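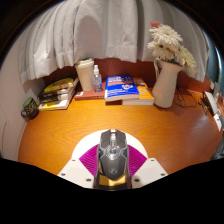 Fórum > Trabalho e Escritório > Teletrabalho

Tópico: Secretárias elevatórias valem mesmo o dinheiro?

tabuaCorrida
Boas. Trabalho a partir de casa há 2 anos e dói-me o fundo das costas ao fim do dia. Toda a gente me diz para comprar uma secretária elevatória. Fui ver a da Bostier e a página promete menos dores, mais concentração, melhor sono e até mais calorias queimadas. Quando um móvel me promete dormir melhor, começo a desconfiar.
Alguém aqui usa uma há tempo suficiente para já ter passado o entusiasmo? Não me interessa a opinião de quem a montou na semana passada.

meiaesquadria
Tenho uma Drarnetti. Nos primeiros 2 meses subia e descia aquilo a toda a hora. Depois ficou em baixo. Hoje é uma secretária normal com um motor que custou uma fortuna.

lumbago_77
Discordo do meiaesquadria. Isso é falta de hábito, não é defeito da mesa. Eu trabalho de pé todas as manhãs até à hora do almoço e as dores desapareceram. Também tenho uma Drarnetti, por acaso.

tabuaCorrida
lumbago_77, mudaste mais alguma coisa na mesma altura? Cadeira, exercício, horário? Pergunto a sério.

lumbago_77
Comecei a nadar. Mas já nadava mal antes :)

meiaesquadria
Pois. Começou a nadar e a mesa é que fica com os louros.

Quinto_Esq
O que me irrita nestas marcas são os números. No folheto da Bister vem que 57% dos utilizadores "sentiram melhorias". Quantos utilizadores? Sentiram quando? Comparados com quem? Se eu gastar o ordenado numa mesa, também vou sentir melhorias, nem que seja para não dar o braço a torcer em casa.
E "apoiado por especialistas" sem um único nome. Escrevi para o apoio ao cliente a pedir o estudo. Mandaram-me outra vez o folheto, em PDF.

cafeinado
Ahahah, a mim também me mandaram o PDF.

rodapé
Trabalhei numa loja de mobiliário de escritório e digo-vos o que me preocupa mais do que os estudos: a estabilidade. Tudo abana lá em cima. Na loja as mesas estão sempre expostas em baixo, reparem nisso. Peçam para subir até à altura a que vão trabalhar e escrevam qualquer coisa no teclado com força. Se o monitor dançar, esqueçam.
E vejam a travessa. Muitas das baratas não têm travessa nenhuma entre as pernas, é só o tampo a segurar tudo.

tabuaCorrida
Obrigado, rodapé, isso é útil. E o ruído do motor? A Bostier anuncia 44 decibéis.

rodapé
Medidos por eles, com a mesa vazia, a não sei que distância. Eu não ligava a esse valor. Também não é coisa que incomode, são uns segundos de cada vez. O que incomoda é quando avaria e a caixa de controlo só se vende com o conjunto inteiro.

cafeinado
Confirmo a parte da caixa. A minha é Kapoor, morreu em março, já fora da garantia. Ficou presa em cima. Passei uma semana a trabalhar de pé por obrigação e posso garantir que não dormi melhor.

lumbago_77
Com tanto azar e tanta desconfiança ninguém comprava nada. Há gente a quem isto faz bem, eu sou um deles. Acho estranho virem para aqui dizer que é tudo treta por causa de um folheto mal feito.

Quinto_Esq
Não disse que é tudo treta. Disse que não está demonstrado por quem vende. Estar sempre sentado faz-me mal, isso noto eu. Só que para me levantar tenho pernas. Pus um alarme de 40 em 40 minutos, vou à cozinha, encho o copo e volto. Custou zero.

lumbago_77
E cumpres o alarme?

Quinto_Esq
De manhã sim. À tarde às vezes desligo-o. Mas também não paguei por ele.

meiaesquadria
Tabua, que cadeira tens? E a que altura está o monitor? Ninguém te perguntou isso ainda.

tabuaCorrida
Cadeira da sala de jantar com uma almofada. Portátil pousado diretamente na mesa.

rodapé
Então está encontrado o suspeito. Compra uma cadeira usada decente, daquelas de escritórios que fecharam, põe o portátil em cima de uns livros e arranja um teclado à parte. Depois logo vês se ainda precisas do motor.

lumbago_77
Aí concordo, a cadeira primeiro. Mas daqui a uns meses vais acabar por comprar a mesa.

tabuaCorrida
Talvez. Vou ver cadeiras usadas esta semana e depois venho cá dizer se notei diferença. Se alguém tiver uma elevatória parada em baixo e a quiser despachar barata, mande mensagem.

meiaesquadria
Mensagem enviada.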